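Tresitz Home Robotics Trials
Pre-session safety checklist, bathroom tasks (wet rooms, private homes)
Site: Grube apartment
Inspected by: Bernd Sperling
Date: June 2, 2023
Checklist no. 3349

Marks: OK, FIX (before the session starts), NOTE (go ahead, follow up later)

1. PEOPLE

1.1 Operator has read the wet-room rules and signed. OK
1.2 Operator has the stop control in hand, not in a pocket or on a shelf. OK
1.3 Stop control tested with the arms raised and with the arms down. OK
Comment: Both tests were done in the hallway. I would like the arms-down test repeated at the counter, where the grippers have less room.
1.4 Residents told which rooms are in use and for how long. NOTE
Comment: They were told the rooms but not the end time. Put it on the door sheet.

2. ROOM

2.1 Floor dry, bath mats taken up. FIX
Comment: One mat was still down by the shower. Removed, rechecked, OK.
2.2 Door can be opened from both sides with the robot in its working position. OK
2.3 Glass surfaces marked on the room plan. OK
Comment: The plan from May shows the shower but leaves out the mirror. Mirrors go on the plan too. Add it and send the new version to Rovitz.
2.4 Razors, medicine and cleaning products removed from the reach area. OK
2.5 Electrical outlets near the basin covered or switched off. OK

3. ROBOT

3.1 Covers on shoulders and elbows tight, no cracks. OK
3.2 Gripper fingers open and close fully, no play in the wrist. OK
3.3 Speed limit set to the wet-room profile. FIX
Comment: It was still on the kitchen profile. The Tuvard controller keeps the last profile after a restart, so read the setting off the screen every time. Corrected, OK.
3.4 Cables kept clear of the walking path. NOTE
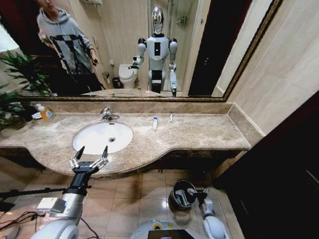

Comment on 3.4: Loops on the floor are allowed only on the side away from the door, and the operator must be able to step back without looking down. Tape is not a fix on tile. Use the weighted cable covers, and order more of them if the set is short.

4. DURING THE SESSION

4.1 No one reaches between the arms and the counter while the drives are on.
4.2 Faucet stays closed unless the task sheet calls for water.
4.3 If anything drops, stop first and pick it up by hand.
4.4 Wipe up any water on the floor before the next run.

5. OPEN ITEMS

Door sheet, end time (1.4)
Room plan, mirror (2.3)
Cable covers (3.4)

Open items are to be closed within 7 days. Cleared for session with both FIX items corrected.
B. Sperling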